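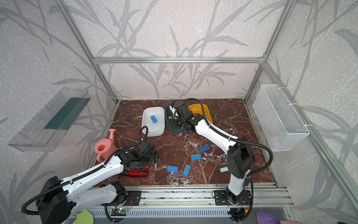
Fleltau in pale grey, with a red-brown marble floor

Fleltau wallpaper, pale grey
£35 a roll, samples free

I've been selling wallpaper from the shop in Gargate for longer than I care to admit, and Fleltau is the one I keep going back to. It's a loose, sketchy pattern of grasses and leafy stalks in greys on a very pale ground, and it climbs up the wall as if there's a bit of wind behind it. Godelieve Verstraete drew it with a brush and watered-down ink (she told me she threw away more sheets than she kept!) and you can still see the wobble in the lines.

We sold 1,319 rolls last year, mostly to people doing a hallway or the wall behind a bed. I've got it in my own downstairs loo and I'm still not tired of it.

What it's like to hang

Easy enough if you've papered before. It's a paste-the-wall paper, so no soaking and no trestle table in the way. The pattern repeat is 645 mm, a long one, so please allow for waste when you work out your rolls — I'd always order one more than the sums tell you. It's a straight match, and the stalks are forgiving if you're a hair out.

I use the Gesik ready-mixed paste with it, the tub with the blue lid. The powder kind works too but you need to make it up on the thick side. Brush it on generously near the skirting and the ceiling, smooth from the middle outwards and trim with a new blade. Really, a new blade! Change it every couple of drops.

For corners, don't try to wrap a full width round. Cut the drop so a little turns on to the next wall, then start again with a plumb line and overlap. With a pattern this loose the join is hard to spot once it's up.

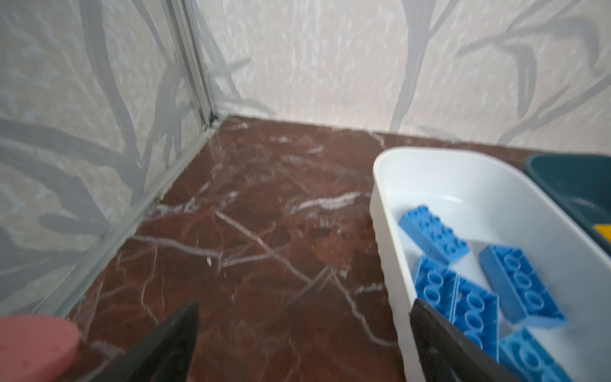 Colour and batches

Başaran print it for us in runs of 400 rolls, and the grey does shift slightly from one run to the next. Check the batch number on every label before you open anything. If you've had to order twice, ring me with the first number and I'll see what's left on the shelf. The next run is due in October.

Looking after it

Wipe gently with a damp sponge, no scrubbing and no spray cleaners. Fine in a bathroom with a decent fan, not so good right behind a hob.

Returns

Unopened rolls can come back for a refund, any time, as long as the wrapper is on. I can't take back cut rolls, sorry. Samples are A4 and go out by second-class post.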